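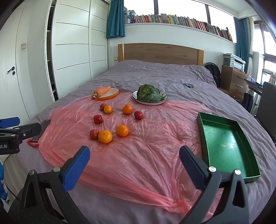
Chapter 8
Learning to Grasp from Hand-Held Demonstrations

In the previous chapter the robot arm was taught by moving it. A person sat at a second arm, and the first arm copied every motion. This method gives clean data, but it is slow, and it keeps the teaching inside the laboratory. In this chapter we study another way. The person holds the gripper directly in the hand and does the task, while a camera on the tool records what the fingers meet. We will call one such recording an episode.

The running case of the chapter is the Prullness set, which was collected in ordinary homes. The task is sorting and moving fruit and vegetables between a soft surface and a tray. It sounds simple, but a soft surface makes it harder than a table. When a finger pushes down, the surface gives way, the fruit may roll, and the height of the object is no longer a fixed number. A policy trained only on hard tables often closes the fingers too high.
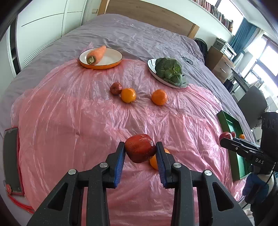
Why do we not record the force of the fingers as well?

Force sensors would help, but they make the tool heavier and must be calibrated again for every pair of pads. In the Prullness set only the images, the finger opening and the path of the tool are stored. Section 8.4 shows how much can be learned from these three signals, and where they are not enough.

The set has 2,000 episodes. We keep 1,000 of them for training in the first experiment and use the rest later, when we ask how the success rate grows with more data. Every trained policy is tested in 25 trials per object — a small number, so the reader should treat small differences between policies with care.

The moment just before the fingers close deserves special attention.

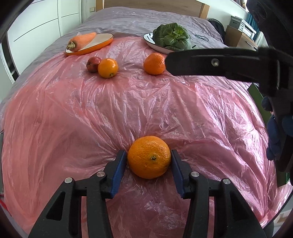

A small error in position at this point can push a round object away, and no later action in the same episode will correct it. For this reason we give the last part of the approach a higher weight in the loss function. The method is called Tovatier weighting in this book, and it is derived in Section 8.3. Readers who have not met weighted losses before should first go back to Chapter 5.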